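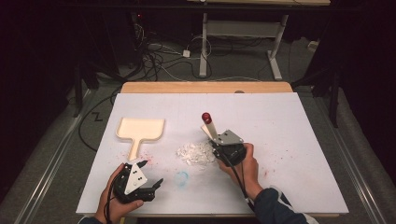
Two hand-held grippers on the sweeping task, one reaching for the dustpan, the other clamped on a red-capped stick.

Vindham has been comparing two finger designs for its hand-held grippers, and the engineer running the tests prefers small, dull tasks. "A dustpan handle is short and sits low," she said. "Claw fingers either get around it or push it across the board."

Each design gets 90 runs. A run is stopped after 32 seconds, finished or not. The paper scraps are torn by hand, and she does not sort them by size. "Flat flakes stick. That is the part I want in the data."

The older fingers, from Uleo, slipped on thin sticks in 7 runs. The newer set slipped in 2, but it closes more slowly, and operators complained about the trigger force. "My wrist agrees with them," she said.

She has not settled on the plates. The dots have to stay readable while both hands are turning, and she wants another week with the white one before ordering more. The cable will be rerouted first, probably on Thursday.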